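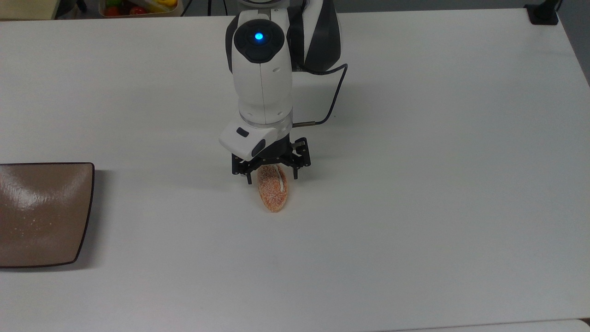
Orange-brown oval pastry with a rough, speckled coating, just above the white-topped table.

Tremside Matte Worktable, white top
Item 263
Sold by Limdale Kitchen and Shop Supply

We have stocked the Tremside table since June, and the maker's flyer says it will "change how you work." It is a table. It holds things up. After living with one in our back room we think it does that well enough to sell, and the notes below are our own, with the flyer's adjectives taken out.

The top

Smooth, white and matte. The matte part is the reason to look at this one over the glossy tops in the same price range. Under overhead lights a glossy white top throws a bright patch right where you are trying to see what you are doing. This one gives you a soft gray shadow and not much else. If you ice cookies, sort small parts or photograph baked goods for a menu, you will notice the difference within a day.

The flyer also says the surface is "crumb-proof." We don't know what that is supposed to mean. Sugar and crumbs land on it the same as they land on any table, and on white you will see every dark one. White sugar is the opposite problem: you won't see it until your sleeve is in it. Wipe the whole top, including the parts that look clean.

"Stain-proof" is another word we would leave off. We put coffee, beet juice and turmeric on a sample and left them overnight. Coffee and beet came up with dish soap. Turmeric left a yellow ring that faded over the next two weeks and is still there if you know where to look. Most white tops do worse, but that isn't the same as proof.

The frame

Steel legs, bolted, with leveling feet. The rated load is 300 pounds spread evenly. Please read the word "evenly" again before you put a stand mixer on one corner. We loaded ours to the full rating with flour sacks and it stayed level, though the long side flexed a little when we leaned on it – not enough to worry about, enough that we would not roll heavy dough on it every morning. For that, buy the butcher block and don't let us talk you out of it.

Assembly takes 2 people. The instructions say one. One person can do it if that person is patient and has a wall to lean the top against, and we have heard from several who ended up with a scuffed corner.

What it costs you in trouble

The matte finish marks if you drag metal across it. Sheet pans are the usual culprit. The marks look like pencil and most of them rub out with a melamine sponge, but scrub too long in one place and you will polish a shiny spot that never goes away. Lift your pans.

It is not a cutting board. The flyer shows a chef slicing bread straight on the top. Don't.

Hot pans need a trivet. The maker gives no heat rating at all, and when we asked for one we were sent the flyer again.

Compared with the others we carry

Kofler 901: glossy top, stiffer frame, costs more. Better if you knead or pound on it. Worse under bright lights.

Nasura folding table: lighter and cheaper, fine for a weekend sale. The one on our floor wobbles and we have stopped pretending it's the floor.

Tremside: in between on price and stiffness, easiest on the eyes.

In the box

Top, four legs, leveling feet, bolts, hex key. No spare bolts. The protective film on the top is hard to get started; warm a corner with a hair dryer and peel slowly.

Returns

Unassembled tables can come back within the usual return period. Assembled ones can come back too if the top is unmarked, and we do check it under a lamp. Freight back to us is yours unless we sent the wrong thing or it arrived damaged. Take pictures of the carton before you open it.

Customer comment

"Bought it for plating pastries. Color is a true white, not cream, so the food looks like its own color. I was told it would never need leveling. It needed leveling." – Meinrad Camenzind

Stock and shipping

Ships flat in one carton. Current price holds through 2021-12-31. The maker has announced an "improved" top for after that and has not told us what was improved, so if you want the one described on this page, order it by item number.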